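보낸 곳: 시뮬레이션 분과 메일링 리스트
제목: Re: [sim-arm] 작업대 장면 기준값과 손목 카메라 그림자 문제
말머리: 동아리 내부, 2월 과제

분과원 여러분께,

지난번 메일에 대한 답을 항목별로 적습니다. 원문은 필요한 부분만 남겼습니다.

> 1. 장면 파일을 Favard 브랜치 기준으로 통일하는 게 맞습니까? 제 쪽에서는
> Baidoo 브랜치로 열면 팔 베이스가 상판에서 약간 떠 있습니다.
> 로그에는 접촉 경고가 49회 찍혔습니다.

Favard 기준으로 통일합니다. Baidoo 브랜치는 상판 높이를 옛날 값으로 읽고 있어서 베이스의 z 오프셋이 맞지 않습니다. 경고 49회는 전부 베이스와 상판 사이의 접촉이고 물체 쪽에서 나온 것은 없습니다. 병합 전까지 Baidoo에는 커밋하지 마십시오.

현재 기준 장면은 다음과 같습니다. 베이스는 상판 뒤편 왼쪽에 고정, 나무 트레이는 상판과 같은 각도로 배치, 작은 물체는 트레이 안과 상판 위에 나누어 둡니다. 팔은 위로 크게 굽혔다가 그리퍼를 아래로 내린 자세입니다.

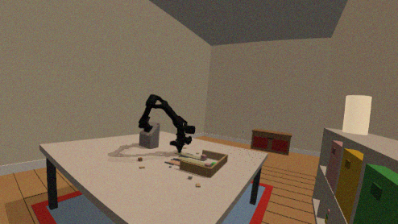

배경 가구와 러그는 충돌 계산에서 제외했습니다. 시각 메시만 남아 있으므로 위치를 옮겨도 동역학 결과에는 영향이 없습니다. 다만 렌더링 시간에는 영향이 있으니, 학습용 배치 실행에서는 방 전체를 끄고 테이블만 로드하는 옵션을 쓰십시오. 옵션 이름은 설정 파일 첫 부분 주석에 적어 두었습니다.

> 2. 난수 시드는 어떻게 합니까? 조마다 다르게 돌리면 비교가 안 됩니다.

시드는 13으로 고정합니다. 물체 초기 위치와 조명 방향이 모두 이 값에서 나옵니다. 무작위화 실험은 별도 폴더에서 진행하고, 결과 파일명에 시드를 반드시 포함하십시오. Trikthorpe 대회 제출본은 고정 시드 결과만 사용합니다.

> 3. 손목 카메라 영상에서 그림자 경계가 계단처럼 나옵니다. 물방울무늬 띠를
> 검출할 때 그림자가 걸친 쪽의 점이 자꾸 빠집니다. 임계값 문제인지
> 렌더러 문제인지 모르겠습니다.

둘 다입니다. 그림자 맵 해상도가 낮게 잡혀 있어 경계가 블록 단위로 끊깁니다. 여기에 검출기가 밝기 단일 임계값을 쓰기 때문에, 띠의 바탕색이 어두워진 구간에서는 점과 바탕의 차이가 줄어듭니다. 색상 채널로 바꾸면 청록색 점과 황갈색 바탕은 그림자 안에서도 분리될 것으로 봅니다. 띠 가장자리에서 잘린 점은 원 맞춤 대상에서 빼십시오. 중심 좌표가 띠 안쪽으로 밀립니다.

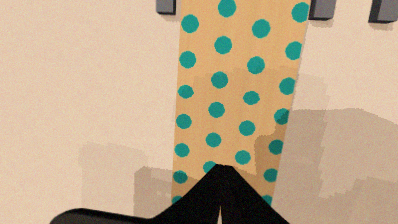
그림 2. 손목 시점 렌더링. 닫힌 그리퍼 앞쪽의 물방울무늬 띠와 계단형 그림자 경계.

그림자 맵 해상도를 올리는 방법도 있으나 동아리방 PC에서는 프레임 시간이 2배가 됩니다. 검출기부터 고치고, 그래도 누락이 남으면 해상도를 조정하는 순서로 하겠습니다. 그리퍼가 띠의 아래쪽 끝을 가리는 것은 카메라 장착 위치 때문이며 이번 과제에서는 바꾸지 않습니다. 가려진 영역은 마스크로 처리하십시오. 마스크는 그리퍼가 닫힌 상태 기준이므로 열린 상태에서는 다시 만들어야 합니다.

> 4. Cemamell 플러그인은 계속 씁니까?

로그 기록용으로만 씁니다. 궤적 생성 기능은 관절 한계를 검사하지 않으므로 끄십시오.

남은 작업:
- 1조: Favard 브랜치 병합, 접촉 경고 재확인
- 2조: 색상 채널 검출기 구현, 같은 영상으로 기존 방식과 누락 수 비교
- 3조: 그리퍼 열림 상태 마스크 작성

영상 원본은 용량이 크니 메일에 첨부하지 말고 공유 폴더에 올린 뒤 경로만 회신하십시오. 시드와 브랜치 이름이 없는 결과는 비교표에 넣지 않습니다.

시뮬레이션 분과 장면 관리 담당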